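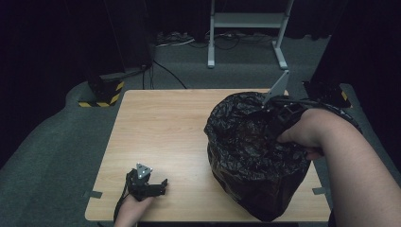
## 4. First set-up: Jelska looper with the Stuko sampler

Do this at home, before the gig. Not at soundcheck. Takes a cup of coffee's worth of time if the firmware is current, longer if it isn't.

You need:

- Jelska looper, firmware 2799 or later
- Stuko sampler (either version)
- 2 MIDI cables, 5-pin
- 4 mono jack leads
- the power supplies that came in the boxes

**Caution:** the two power supplies look the same and are not. Jelska is center negative. Stuko is center positive. Put tape on one of them now.

### 4.1 Cabling

1. Everything off. Master fader down.
2. Looper MIDI OUT to sampler MIDI IN.
3. Sampler MIDI OUT to looper MIDI IN. Only needed if you want the pads to arm loops. Skip it otherwise.
4. Sampler L/R out to looper inputs 3 and 4. Inputs 1 and 2 stay free for bass and keys.
5. Looper L/R out to the mixer or DI boxes.
6. Power up: looper first, sampler second, amps last. Power down the other way round.

**Note:** input 1 has a pad switch on the back. Ships in the ON position. If the bass sounds like it's in the next room, that's the switch.

### 4.2 Clock

The looper is master. Always. Two masters = drift, and you'll hear it by the second chorus.

1. Looper: hold SHIFT, press TEMPO. Screen shows SYNC.
2. Turn the knob to INT. Press to save.
3. Sampler: MENU > MIDI > CLOCK > EXT.
4. Press play on the looper. The sampler's play light should blink in time.
5. No blink? Check you havent swapped IN and OUT. Then check the MIDI channel, both on 4.

Tempo changes from the looper reach the sampler on the next bar, not right away. Drummers hate this. There's a setting, see 4.5.

### 4.3 Levels

1. Load the kit called Chaimongkol from the factory bank. It's the loudest one in there, good for setting gain.
2. Hit the kick pad as hard as you'll hit it live. Harder than that.
3. Bring up inputs 3 and 4 until the meter touches orange. Back off a hair.
4. Record one loop. Play it back. Record a second on top.
5. If the second layer distorts, turn down LAYER GAIN, not the input.

**Caution:** don't set levels on headphones only. The headphone amp on the looper is hot and makes everything seem louder than what's going to the PA.

### 4.4 Saving the set
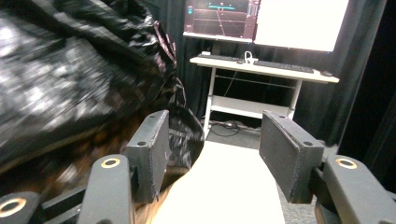
Sets save to the SD card, never to the looper itself. Press SAVE, pick a slot, name it, wait for DONE. Don't pull the card before DONE, the whole bank goes. The card holds 600 sets. Back it up to a computer after every rehearsal anyway. When you pack down, card goes in the case pocket and not loose in with the cables, and if the cables travel in a big black plastic bag, all shiny folds and creases like that one, put a strip of colored tape on it so it doesn't go out with the trash. Then label the case too. Spare card is cheap, buy one.

Slot names are eight letters max. CLUTIVITZ won't fit, comes out as CLUTIVIT. If you use the Clutivitz template from the download page it will show up like that, it's the same file.

### 4.5 Settings worth changing

- **TEMPO FOLLOW:** from BAR to BEAT. Tighter for live drums. Can click on long samples.
- **UNDO DEPTH:** from 1 to 4. Uses memory but you'll want it.
- **FOOTSWITCH:** from LATCH to MOMENTARY, if yours is the two-button kind.
- **SCREEN DIM:** off. You can't read it on a dark stage once it dims.
- **AUTO QUANTIZE:** leave it off for keys and vocals. On is fine for pads.

### 4.6 If it goes wrong

**Error 3618.** Card not readable. Reformat in the looper, not in the computer. Wipes everything on it.

**Hum on inputs 3 and 4.** Both units on one power strip usually cures it. If not, ground lift on the DI.

**Loop starts late.** Quantize is on and you hit the switch after the one. Turn it off or hit it erlier.

**Sampler plays, no sound.** Sampler volume knob. Check it before you re-cable anything.

**Nothing at all.** Factory reset: hold SHIFT and UNDO while powering up. Settings go, sets on the card stay. Start again from 4.2.

Footswitch assignments are in section 5. Do them after this works, not before.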